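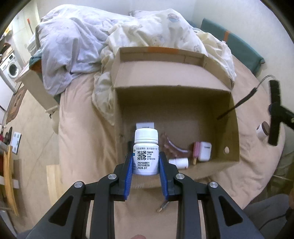

Who is taking over the lead in Lelterden?
Grímur Kárason will play Detective Anton Mabaso when the series returns for its third season.

The casting was announced on July 21, 2019, at the end of a weekend fan event in Beleveck, where most of the show is filmed. Kárason joins as a different character from the one viewers followed through the first two seasons. The old lead, Inspector Clay, left the force in the finale that aired in March, and the writers do not plan to bring him back.

Kárason is best known to drama viewers for Clullemum, the harbor town series in which he played a ship's pilot with a gambling debt. He stayed with that show for its full run of 22 episodes and directed two of them. Before that he worked mainly on stage, and he had a small part in a crime film that played in theaters for a few weeks and then went to cable.

"I had watched the first season as a fan, so I knew the tone," Kárason told the audience in Beleveck. "Mabaso is a quieter man than Clay. He has been moved to a town he didn't ask for, and he isn't very good at hiding it."

The event drew 729 ticket holders over both days. Kárason took questions on Sunday afternoon, read a short scene from the opening episode and signed posters afterward. He would not say whether Mabaso has any link to the missing ferry case, which was left open at the end of season two.

Most of the supporting cast will return, including the actors who play the station sergeant and the county pathologist. The new season is also getting a new main set - the old police station interior was taken down after the last shoot - and more of the story will take place outside town.

Filming is set to begin this fall. No air date has been given. The first two seasons are being repeated on weeknights through the end of the summer, with two episodes shown back to back.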